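Does training in varied simulated scenes help a gripping policy? Project report
Hüsnü Dağdelen, September 23, 2020 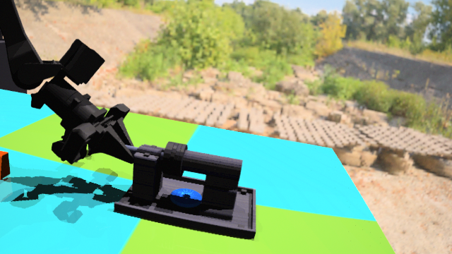 The claim I set out to test is one I had read many times before I started: if you change the background, the lighting and the colours of a simulated workspace often enough, a policy trained in it will stop caring about them and do better when it meets something new. Most write-ups treat this as settled. I was less sure, mainly since the comparisons I found tended to change several things at once and then give the credit to the backgrounds.

The task is small. An arm has to bring its gripper to a thin rod at one end of a fixture, close on it and pull. I used the same arm and fixture in every scene. Training was done with the Bilgin simulator on the department's machines, and the outdoor backgrounds came from a set called Neststead, which my supervisor already had a licence for.

I trained two policies. The plain one saw a single grey room. The varied one saw 40 different scenes with changing floor colours, light directions and surroundings. Both got the same number of training steps and started from the same demonstrations. I then ran 931 test attempts, split between the two as evenly as the queue allowed, in scenes that neither had been trained on.

Results

In the new scenes the varied policy closed on the rod more often than the plain one. I expected that, and I don't dispute it. The gap was 20 percentage points when I left everything else alone. If I had stopped there, this report would agree with everyone else.

What bothered me was how the plain policy failed. When I went back through its bad attempts, a lot of them had the gripper arriving at the right height but to one side, and always the same side. The grey room had one fixed lamp, so the shadow of the arm always fell in the same place. It looked to me as though the policy was steering partly by the shadow.

So I trained a third policy. It had the same grey room and the same walls, with only the lamp moved between attempts. Tested in the same way, it came out 9 points behind the varied policy. More than half of the advantage I had been ready to put down to rich scenery could be had by moving a lamp in an empty room, and that costs almost nothing in rendering time.

How far I trust this

Not very far. There was one training run per policy. I know from an earlier failed batch that two runs with identical settings can come out several points apart, and I did not have the machine time to measure that properly. The remaining gap between the second and third policies might be real or might be luck. I would not bet on either.

The shadow explanation is also a guess. I did not test it by removing shadows altogether, which would have been the obvious thing to do. I tried once and the Pritano renderer plug-in crashed whenever shadows were off. I reported the fault and got no fix in time.

Finally, none of this touched a real arm. The lab in Karkent has one, but it was booked until November. A scene can look convincing to a person and still be wrong about friction, slack in the joints and how a rod gives when it is pulled. Changing the trees behind the table does nothing for any of that, and I think reports in this area should say so more plainly than they do.

Further work

Repeat all three policies with at least five runs each. Fix or replace the renderer and run the test with no shadows. Vary the floor colour alone, which I left out for lack of time. Only after that would I spend effort on more backgrounds.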